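Sorting and Nesting Mixed Bowls Before Storage

Filed under: Kitchen, Shelving
Written by Spyros Stojanovska

Bowls of different makes rarely share the same wall angle. Stacked in the order they come out of the dishwasher, they wedge, scratch, or lean. The procedure below takes one pass over a clear stretch of tabletop and works for plastic and ceramic alike.

1. Clear the work surface

Wipe the table and dry it. Heavy items such as planters can stay at one side if they leave enough room for a single row. Allow 40 cm of depth from the front edge.

2. Separate by color, then by size

Put each color in its own group. Within a group, set the bowls upright in a loose row, smallest at one end and largest at the other. Leave a finger's width between rims. Do not stack anything yet.

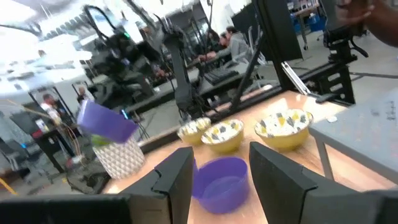 Patterned interiors need more care than plain ones. Run a fingertip around the foot of each bowl before it goes inside another. If the foot feels rough, cut a circle of felt or paper towel to fit the base of the larger bowl and lay it in first.

3. Test the fit

Lower the second-largest bowl into the largest without pressing. Turn it a quarter turn. It should move freely and rest on its foot. If it hangs by the wall, the pair will jam under load; store those two side by side. Repeat down to the smallest.

Same-size plastic bowls often grip each other. A strip of paper over the rim, with 5 cm left hanging outside, breaks the seal and gives you something to pull.

4. Load the shelf

Measure the clear height and subtract 40 mm for hand room. The remainder is the maximum stack height. Keep plastic stacks off the top of patterned ones.

On a Malholm wire shelf, put a flat liner down first. The wire spacing is too wide for a small foot. Solid shelves need no liner.

5. Recheck

Lift each stack out once after a week of use. Replace any liner that has creased or slipped.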